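Fiction > Short Stories > Politics & Government

The Hirindale Allotment

The appropriation for the district of Hirindale lapsed at midnight, as the statute required. At 8 in the morning Wubit Tilahun unlocked the budget office, switched on one lamp out of four, and opened the ledger to line 3074.

Line 3074 was salaries. It had been zero before, for two nights in December, and the assembly had repaired it by adding a clause. This time there was no clause. The Stavitz faction held that the water levy had to be voted first. The Abera faction held that the levy could not be voted without a budget to put it in. Both had cited the same paragraph.

Gebremedhin Negussie came up from the records floor with a box of forms.

"Furlough notices," he said. "2391 of them. They need a signature."

"Whose?"

"The deputy comptroller's."

"The deputy comptroller is furloughed."

He set the box on the floor and read the instruction sheet again. Under section four, a furloughed officer could not sign. Under section six, a notice without a signature had no effect, and the employee remained in service. Wubit took the sheet from him and checked the cross-reference. It was correct.

"Then the deputy comptroller's own notice," she said. "Who signed it?"

"It was first in the box. It has no signature."

She wrote this down with the time, 8:40, and drew a line under it.

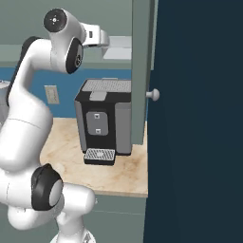

Illustration: robotic arm, computer rendering.

By noon the Raseck bridge crew had telephoned to ask whether they should raise the span for the grain barges. Wubit told them that their notices were not in effect. They asked if they would be paid. She said that payment was a separate line.

"Is there anything on the separate line?" the foreman asked.

"No."

He was quiet for a while, and then she heard him call to someone to start the motor.

Gebremedhin ate his lunch on the box. At four the assembly adjourned without a vote. Wubit entered the adjournment, carried the zero forward to the next page, and turned off the lamp.

3345 reads | 8 comments

Back to top
© Hirindale Stories. All rights reserved. Contact the editors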